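Grevska 12-Clip Drying Rack Review
Posted Nov 9, 2022

I bought the Grevska hanging rack in August, after the old one from Durska lost its third clip in a month. It is a folding rectangle with 12 clips on short plastic chains and a swivel hook on top. It's meant for socks, underwear, washcloths and other small items that get lost on a full-size airer. I dry almost everything indoors, so it has been up most days.

Setup

There isn't any, apart from snapping the two halves open and pushing the hook into its socket. The hook was stiff at first. It fits over my shower rail and over the top of a door, but it won't go around the thick wooden pole in my closet. Folded up, the rack slides in beside the washer with no trouble.

The clips

This is where the money went. The springs are firm and the pads are soft enough that they don't leave a dent in thin cotton. Thick wool socks are a tighter fit and you have to open the clip all the way. I hang socks by the toe when I remember to. The chains do tangle when the rack is folded in a hurry, and sorting them out takes a minute or so. The Durska had fixed clips, which never tangled, but they did snap off.
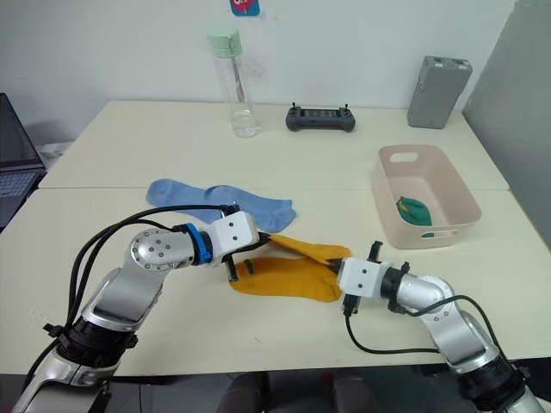
Will it hold a full load of socks?

One clip takes a thin pair doubled up, so 12 pairs is the limit. Mine take longer to dry that way, and I go back to one sock per clip for anything heavy.

Balance is the weak point. If you load one side first, the whole thing tips and the clips slide toward the low end. Start at the corners and work in. With wet towels on it the frame bows a little, though it has gone back to flat every time.

Compared with the Riis

My sister has the Riis version, which has 20 clips and a metal frame. It's sturdier and holds more, but it is too wide for my shower and it costs 13 dollars more. For a family I would get the Riis. For one or two people the Grevska is enough.

Jevura sells spare clips that fit both. I bought a pack of 4 and have used one so far, after I stepped on a clip.

Rating: 4 out of 5. I took off a point for the tangling and the tipping. I would buy it again at the same price.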